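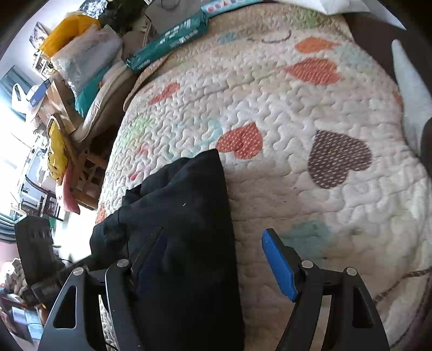 Mockus says a bed can't be called made while there is still something lying on it, and most housekeeping trainees start out agreeing. Skenitz takes the opposite position: the bed is the largest flat surface in the room, and clothing should be folded there before the cover is straightened. This chapter follows Skenitz, with one change in the order of work, explained in Section 2.

5th April
By the course authors, Jaletti Household Skills Series

CHAPTER 7
Quilted Covers and the Clothing Left on Them

A quilted cover is made of a top fabric, a filling and a backing, held together by lines of stitching. The stitching keeps the filling from shifting. It also controls how the cover bends. Straight, widely spaced lines let the cover fold along the gaps. Wavy stitching, such as the puzzle-like pattern on a cream-white bedspread printed with hearts, has no single direction, and the cover tends to slope over the side of a mattress in a soft curve with no sharp crease.

Two results follow for the person making the bed. First, the stitching can't be used as a guide for squaring the cover, and the edges must be used. Second, a scattered print gives no help either. Hearts that point in several directions don't show which end of the cover is the head. Look for the care label, or mark one corner of the backing with a few stitches of colored thread.

7.1 Terms used in this chapter

Drop: the part of the cover that hangs below the top of the mattress, measured on each side.
Loft: the thickness of the cover when nothing is resting on it.
Field: the flat part of the cover on top of the mattress.
Load: any item placed on the field, folded or not.

7.2 Order of work

Clear the load before measuring the drop. Even a light garment holds the field in place, and pulling on one side will then stretch the cover between the garment and your hand. The side that is pulled looks correct for a moment and creeps back when the load is lifted.

Dark clothing on a pale cover calls for a lint check of both. A black cloth shows pale specks readily, and dark fibers left behind will show on the cream areas between the prints. Shake the garment away from the bed, fold it, and set it on a chair or shelf. Then brush the field from the center outward with a dry hand.

When folding, start with the longest straight edge. If one side of the cloth is straight and the other is bunched, hold the straight side still and open out the folds on the other - don't pull both at once.

Adjust the drop last. The Trostico method, used in the exercises for this chapter, allows a difference of 2 inches between the left and right sides. On a cover 88 inches wide this is easy to reach in one pass. Heavier covers may need a second pass from the foot of the bed.

Section 7.3 deals with storage and the effect of long folding on loft.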